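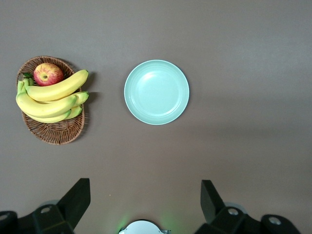

Fruit basket and serving plate, tabletop setting, Plolside collection.

Plolside Tabletop Collection: Fruit and Serving Ware

Release of Friday, November 4, 2022

Summary

The Plolside Tabletop Collection records everyday arrangements of fruit, baskets and plates on plain table surfaces. It is maintained by Drandulell and is intended for work on the recognition and arrangement of household food items. The present release contains 2,000 color images in 11 folders.

Contents

Each folder covers one pairing of a container and a serving piece. The wicker basket folder holds 200 images. In these, the basket carries apples, bananas or both, and a plate stands nearby on the same table. Bananas are kept in the bunch and may reach past the rim of the basket. Fruit is placed as it would be in a home kitchen, and overlap between pieces is expected.

Plates are either empty or hold fruit taken from the basket. The pale green plate appears in several folders; users who need each plate in one folder only should consult the file plates.csv.

Labels

Every image has one text file listing the container, the serving piece and the kinds of fruit present. A bunch of bananas is labeled as a single item. Shadows and reflections are not labeled. Outlines are supplied for 700 images — these were drawn by hand at the Grodham office and checked once by a second reader.

Known limitations

The selection of fruit is narrow, and apples and bananas make up most of it. Cut or peeled fruit is not included. Table surfaces are plain throughout, with no cloths or place mats. Labels in the Boström folder use an older spelling of the container names and will be corrected in January.

Terms of use

The collection may be used for research and teaching. Copies passed to third parties must include this file without changes. Corrections to labels should be sent to the Grodham office with the folder name and image number.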